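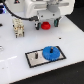
Gears by remote: our bench in pictures

Hi, I'm Beryl Wragg! I run the gear board sessions at Mikance, where we show a robot arm how to do small fiddly assembly jobs by driving it ourselves with a hand controller. You do the job, the arm copies your hand, everything gets saved, and then you do it again (and again). We've kept 152 runs of this task since April.

The red part next to the left pad

Getting the red one between the green pads is the bit I like best. Nizar drives with the fingers wide open and closes late. I close early and fuss. Both styles go in the pile, and I think the arm is better off seeing both!

The wrist view
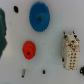 My own trouble has always been depth. When I'm driving I want to look at the arm, but Awuor keeps telling me to trust the wrist camera, and she's right, drat her. I do my lining up from straight overhead now, using the dark hole in the red gear, which sits nearer the bottom of it from this angle, so aiming for the middle of all that red would put me off. The big blue one is much kinder, with its hole right at the center.

Khải Khương wants us to shuffle the parts more between runs, so that's next on my list. If you're nearby and fancy a turn at the controller, come on over. It takes 6 tries before your hands stop arguing with you (it took me a lot more).

Updated August 21, 2025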